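Finley Building, Room 131 – Tabletop and Small Parts Checklist
Walked by: Rosine Collet
Copy to: Ansel Bellamy, Ignacio Delacroix

Marks: OK, FIX, or SEE NOTE. "Fine, I guess" has been retired as a category.

1. Aisle from door to table clear – OK
Comment: Clear for the first time this spring. The recycling bin has moved to the other side of the door, where it blocks the light switch. See 2.

2. Light switch reachable – FIX
Comment: Reachable if you are Ansel. Move the bin.

3. Table steady, no rocking – OK
Comment: The folded Greenberg catalog is still under the back leg. I have been asked to stop calling it temporary, so it is now a fixture and will be dusted.

4. Tabletop free of food and drink – OK
Comment: Nothing on it this time. The ring from the last visit came off with plain water, and I'm not asking whose mug.

5. Layout sheet in place and readable – OK
Comment: Sheet lies at an angle to the table. The checklist wants it readable and says nothing about straight. Lines and outlines are easy to make out against the white paper. Ignacio would like it squared up and may bring his own ruler.

6. Small cylinders kept to the sheet – SEE NOTE
Comment: Blue ones in use. The outlined slots are there so that pieces have somewhere to go, and an open slot is no reason to stop work. A piece on the floor is. Stepping on one in socks counts as an incident and gets a form.

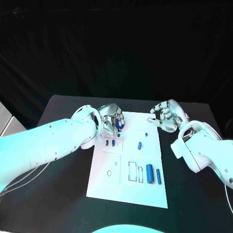
FINLEY BUILDING, 2018-05-22

7. Cables on the tabletop – SEE NOTE
Comment: Thin white ones, in loose curves across the dark surface. Easy to see, which I'll take. Keep them off the paper, and keep sleeves, lanyards and Ansel's scarf off them.

8. Hands clear before anyone reaches for a piece – OK
Comment: Wait until everything over the sheet has stopped, then reach. Apolinar waited so long he was asked if he felt well. Full marks.

9. Spare sheets on the shelf – OK
Comment: We own 3,000. Somebody at Skandar typed one zero too many, and we will be printing grocery lists on the backs until I retire.

10. Parts drawer labeled and closed – FIX
Comment: Closed, yes. The label says "Matura – misc." and so do the two drawers under it.

11. First aid box – FIX
Comment: Present. Contains one bandage and a packet of mustard.

Open items: 2, 10, 11. Bin today, labels this week, bandages on order. Next walk in June, with Rawiri Paewai holding the clipboard. He has been told about the catalog.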